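4.2 Recording a two-arm placing run

Use this procedure to repeat the box-and-plate trials from the Dauda study.

1. Clear the table and set the plate between the two arms.
2. Set the box just behind the plate, turned so one corner points at the robot.
3. Open both hands and bring them to the start pose, one on either side of the objects.

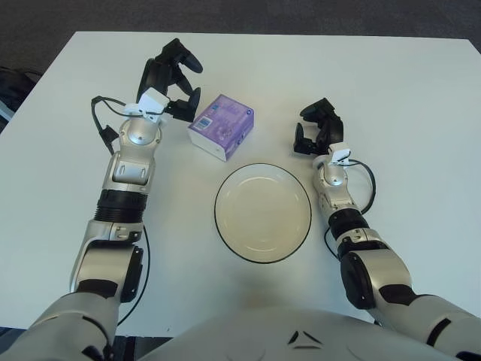 Figure 7. Start pose, head camera view.

4. Check that each wrist cable hangs in a free loop — a tight cable will pull on the sensor module.
5. Start the log and run the policy.

Caution: Keep out of reach of the arms while the log is running.

Note: The policy was trained on 982 runs. Record 100 runs per test condition and send the logs to Asabe Oyelaran.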